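Grip trouble at Orkham

I stopped by the Orkham shop Thursday and walked in on a fault hunt – the rubber pads on the Zoltance grippers are peeling along the top edge. 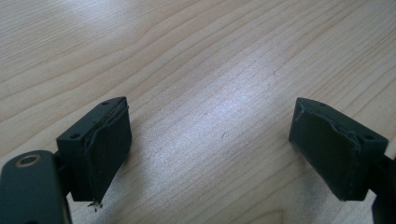

Issue 47

They'd logged 12 dropped items by lunch, so the crew pulled 4 grippers for new pads. No injuries, thankfully! Ung, who supply the rubber, blame the glue. Baneo, who supply the glue, blame the rubber (of course). Meanwhile the toothpaste-and-cup job goes on with whatever's left.
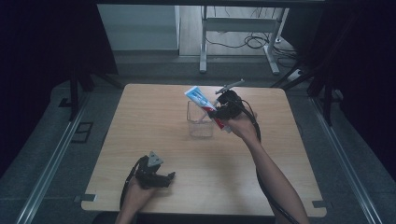 Toothpaste tube and clear cup, Orkham.

New pads are due in almost 3 weeks.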